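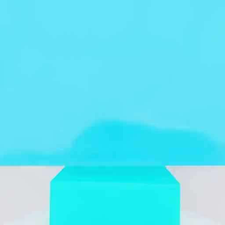
Collecting demonstrations in simulation is cheaper than collecting them on hardware, and most of the cost that remains is in deciding what to throw away. Serkodora, the block-handling set we have been building since last June, now holds 400 accepted episodes. Each one is a short teleoperated run with a single task and a single operator, recorded from a simulated camera along with the joint states and commands. The views are plain by design. A turquoise cube on a light gray surface, against a pale cyan background, carries very little that a network can latch onto by accident. It also leaves the network little to go on when the block and the background share a hue, and that case turned out to need its own handling.

Kadri Sepp, who runs the collection, split the work into two passes. In the first, operators recorded freely and tagged their own runs as good or bad. In the second, every run was replayed and checked against a written rule set. The second pass rejected 120 runs that the operators had tagged as good. Most were rejected for one of two faults: the operator paused for a long time before closing on the block, or the block was released while still above the surface. Neither fault stops the task from finishing. Both teach the policy something we do not want, and a policy trained on the unfiltered runs would hover over the block for several seconds before it committed.

Pauses are now trimmed only if they come before the first commanded motion. A pause in the middle of a run is grounds for rejection. We tried cutting mid-run pauses out and joining the two ends, but the joined sections left small jumps in velocity, and the policy copied those too.

The color question is still open. Serkodora was recorded with a fixed palette for its first release, and the saturated block against a paler field of the same family was expected to be easy. Detection was fine when the camera was high. With the camera low and close to the block, the far edge of the top face sits near the line where the gray surface meets the background, and the depth estimate drifts. We have added 50 runs with low camera positions, held out of training, to measure this properly. A second palette will be recorded for comparison, with the same start positions and the same operators.

Episodes are stored in the Talar format, version 8, with one file per run. Earlier versions kept the images and the joint states in separate files with separate clocks. Converting the old runs meant realigning them, and runs that could not be realigned within one control step were dropped. The converter is in the Prosser repository, under tools. It does not modify the source files.

Groups that want to contribute runs should read the rule set first and send a small batch for checking before recording more. Please include the rejected runs. They are kept in a separate folder and are used to train the filter.

Posted 12 Apr 2023 in Sasent Newsletter
3 min read
14 shares | 2 comments

Related items
Talar format: what changed in version 8
Writing a rule set for teleoperated runs
Prosser converter: known issues
Choosing start positions for block tasks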